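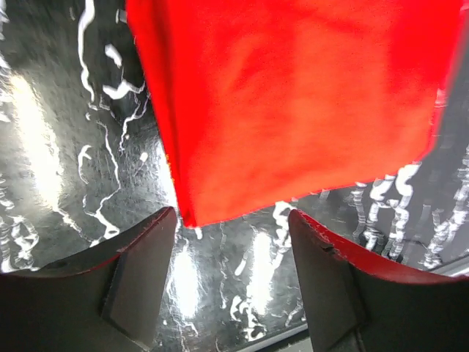

When should a shared workcell be stopped, and who gets to stop it?

Anyone in the room may stop it, at any time, without asking. Restarting is the part that takes permission, and the permission has to come from the person signed in as operator on the cell sheet, after they have looked at the work area with their own eyes.

That is rule one of the house rules we wrote this term, and it took us longer to agree on than the other rules put together.

Working Rules for a Shared Manipulation Cell
Project report, Automation Practice II
Eusebio Grajales and Senga Halliday
Submitted 12 Sep 2021

1. What we were asked to do

The assignment was to pick a piece of automation in the department and write good practice for it. Most groups picked the conveyor, which has a manual. We picked the cloth handling cell in the Skurkudell lab, which has a drawer containing three manuals for machines the department no longer owns.

The cell is one arm with a two-finger gripper, and its job is to pick up, drag, fold and put down pieces of fabric. Five course projects use it. Before June the rules for sharing it were a laminated card reading "BE SENSIBLE," signed by a person who has since graduated, and a whiteboard where people reserved time by writing their initials over other people's initials.

We were told to read the relevant standards first. We did, or at least we read the parts on risk assessment, stopping functions and collaborative operation, and then read them again more slowly. They are written for companies that have a safety department. We have a coat hook and a fire extinguisher. Most of our work was deciding what those pages ask of a room with students in it.

2. How we went about it

We started from the log. The cell software, Skiketix, writes an entry each time the arm stops for any reason, and it had kept every one of them from the spring without anybody having asked it to. There were 223 stops. We read each entry and sorted them by cause, which used up a weekend and most of our goodwill toward each other.

Of the 223, 195 were what we called ordinary stops: the program finished, or the operator paused it to move a piece of cloth. The remaining 28 were unplanned. We expected these to be dramatic. They were mainly people leaning on things.

After that we talked to the users of the cell, one at a time, and asked them what they did when it stopped by surprise. The most common answer was "press start again." The second most common was a pause, followed by "press start again," said more quietly.

3. What we found

The hardware was in better shape than the habits. The stop button works and can be reached from both sides. The speed limit for teaching mode is set correctly, and a technician from Van Dijk, the firm that services the arm, confirmed it for us during a regular visit.

The habits were as follows. Operators reached in to straighten the fabric with the program paused, which everyone believed was the same as stopped. It isn't. A paused program still has the drives on, and in our cell it can be resumed from a second computer across the room, by somebody with their back to the arm. We tried this with a cardboard tube standing in for a forearm. The tube is now kept in the cabinet, bent, as teaching material.

Cloth has its own problem, and we didn't find much about it in our reading. A rigid part is where you left it. A piece of fabric has a corner that hangs, curls or slides, and the corner is exactly what the operator wants to tidy up with a quick hand. Every user we talked to admitted to the quick hand. So did one of the authors, and after some discussion, the other.

Shiny work surfaces also deserve a line. Under the lab lights they throw glare back at the camera, and two projects had been changing the lights between runs without writing it down. That is bad practice for the data and worse for the next operator, who arrives to find the cell half dark.

4. The rules

These are the rules as posted. We kept them short enough to be read standing up.

Anyone may stop the cell. Only the signed-in operator may restart it.

Paused is not stopped. Before a hand goes in, press the stop and see the drive light go out.

One operator at a time. If you leave the room, sign out, even for coffee.

The second computer may watch. It may not start anything.

Open the gripper before you stop for a break, and leave nothing hanging from it.

New programs run first in teaching mode, at reduced speed, with no cloth, then with cloth.

If you change the lights, the surface or the fingertips, write it on the sheet before you run.

An unplanned stop gets one sentence in the log. "It stopped" is not a sentence for this purpose.

5. Trying them out

We posted the rules for 3 weeks and watched. The sign-out rule was ignored for the first week and then obeyed by everyone except the member of staff who had approved it. The one-sentence rule did better than we had hoped. People turn out to enjoy complaining in writing, and the log is now a useful document with some strong language in it.

The rule about the second computer we gave up trying to enforce by asking nicely. Senga removed its start permission in the Skiketix settings, a job of about ten minutes, and compliance has been excellent.

One group objected that stopping the drives costs them time, because the arm has to be homed again afterward. This is a fair point. We timed it, and the delay is long enough to be annoying and too short to be an argument. The rule stayed.

6. What we would do differently

We should have talked to the users before reading the log. By the time we sat down with them we knew which stops were theirs, and it showed.

We also left the fingertips alone. The projects swap them freely, and we have no rule for checking that they are tight. A proper inspection step would need a torque driver, and the lab's is on loan to the Protine group in the next building, who have been asked for it twice. The next group to take this on should begin there, and bring a note from someone senior.

The cell sheet, the sorted stop log and the cardboard tube are in the gray cabinet, second shelf.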